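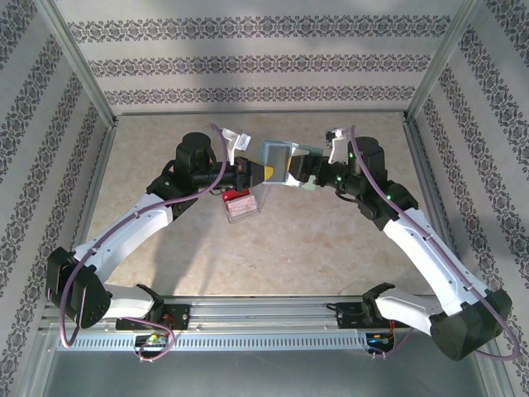 Pradton Vinyl Floor Panels, Marble Pattern: Review After One Winter

Installed in a utility room and an adjoining workshop, over an existing concrete slab. The slab was ground at two high spots and vacuumed before laying. No adhesive was used.

Specification

The panels are rigid click-lock vinyl with a foam backing bonded at the factory. They are sold in boxes of 26. The color reviewed is Beige Marble; a gray version has the same core and wear layer. Pradton lists the panels as suitable for rooms with light wheeled traffic.

Installation

The locking edge engages at a shallow angle and closes with light hand pressure. A tapping block was needed only on the last row. Cutting was done with a utility knife, scoring the face and snapping along the line. The snap is clean on straight cuts. Curved cuts around the drain pipe took a jigsaw with a fine blade, and the edge needed sanding.

Two panels had damaged tongues, both from the same box. The Ravport branch replaced them without a receipt, which took three days. The instructions give the expansion gap in the text but show a different one in the drawing. I followed the text.

Wear

A steel shelving unit with 100 kg on it stood on four small feet through the season. The feet left shallow dents that have partly recovered. Use load spreaders. A rolling tool cart left no marks. Dragging a vise across the surface left one scratch, visible only in low side light.

Cleaning

Water and neutral cleaner are enough for dust and boot marks. Machine oil wipes off if it is caught the same day. Left overnight, it leaves a faint yellow ring, most noticeable in the lighter parts of the pattern. Lagman degreaser removed the ring but dulled the finish slightly.

Appearance

The pattern repeats every fourth panel. Shuffle the boxes before laying. The pale color makes dropped screws easy to find and also shows every metal shaving.

Noise

Footsteps are quieter than on the laminate it replaced. There is a slight hollow sound near the door, where the slab dips by 3 mm.

Verdict

Good locking system, average dent resistance, poor instructions. I would buy the gray for the workshop next time.

Reviewed by Hideaki Ogura

Related reviews
Plelell Knee Pads, Gel Version
Lagman Degreaser, Spray and Concentrate
Pradton Underlay for Uneven Slabs
Load Spreaders for Steel Shelving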